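The Gray Sleeve

Last updated: 08/01/2023
By the author of the Gilton stories

My grandmother's sewing room had a light wood floor, and every pin I ever dropped on it found its way into somebody's foot. So when I took over the mending shop in Trikomcombe I put down a rug first thing, and the rug lasted until December, when the pipe upstairs let go. After that it was bare boards again and I was back to crawling around with a magnet on a string.

The job I want to tell you about came in the week the rug went out. It was a sleeve. Just a sleeve, no sweater - dark gray knit, the stretchy kind that bunches up the second you let go of it. It came in a padded envelope with a Gilton postmark and a note that said "Please take in, 3 inches, and mind the cuff." No name, no phone number, and 411 dollars in cash folded inside the note (for one sleeve!).

Well, I minded the cuff. I turned it inside out on the big table and pinned it, and unpinned it, and pinned it again, and the whole time I was wondering what kind of arm it was meant for. It was too long for my brother and too wide for me. I tried it on anyway, right up to the shoulder, and stood there in front of the mirror like half a burglar.

I used the good thread, the Feradik, which I'd been saving since my aunt's coat. Knit is a pain to sew if you pull it, so you have to let it crawl along under the needle at its own speed and think about something else. I thought about soup. I thought about the rent, which was 552 that month and already late, and how an envelope like that could show up exactly when it did.

By the time I'd finished the seam it was dark out and the bus to Kirui had gone by twice. I steamed the sleeve, folded it, and then couldn't leave it folded. I kept shaking it out to look at the cuff again. It was the neatest edge I'd sewn in 7 years and there wasn't anybody in the shop to show it to.

The return address was a post office box, so I walked it over the next morning and slid it across the counter with half the cash tucked back inside, and then I felt silly and wanted the money back, but the clerk had already stamped it.

Two weeks later another envelope came. Same postmark, same handwriting, with my half of the cash in it and four words on the back of my own receipt: "Fits fine. Now gloves."

I'd never made a glove in my life. I put the kettle on and went looking for the smallest needles I owned.

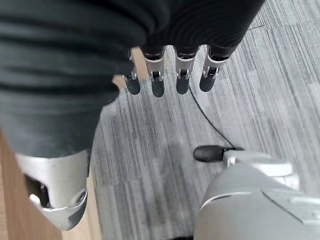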